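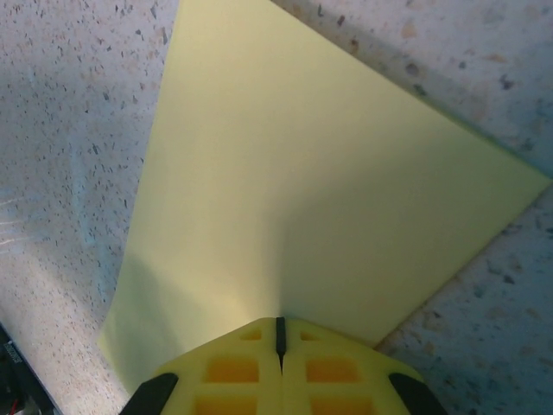
## Lotik opens its craft room in April, and yes, there will be yellow

We've been keeping this one quiet for months, so it feels great to finally type it out - Lotik, the little paper and gift-wrap shop I run, is opening a craft room right behind the store this April!

Anyone who has bought from us knows I have a soft spot for pale yellow. Our first project uses big sheets of it, laid flat on the speckled counter, where you get lots of elbow room for folding. You'll make a keepsake box with a lid, and you take it home the same afternoon (plus any scraps you want, I never throw those out).

The sheets come from Nevonura, a small supplier we've worked with since our market stall days. They've set aside 200 for our opening month in soft yellow and a few other shades I'm still arguing with myself over. Ajayi, the print studio two doors down, is making the pattern cards, and they're lovely.

### How it works

- Sessions start at 2 p.m. and have room for 12 people
- A spot costs $15, with all paper, glue and tools included
- Kids are welcome with a grown-up, and they pay the same
- Bring your own ribbon if you're picky about ribbon (I am)

I wanted a place where you could spread out a really big piece of paper without moving the fruit bowl and somebody's homework first. My own kitchen table has glue on it from three Christmases ago. The counter in the new room wipes clean, and I fussed over the color for weeks before settling on something light with plenty of flecks in it.

Booking opens at the start of the month, at the register or by phone. If you're with a school or a club and would like the whole room, call the shop before noon and we'll work out a time.

**Press contact:** Lotik, at the shop counter, mornings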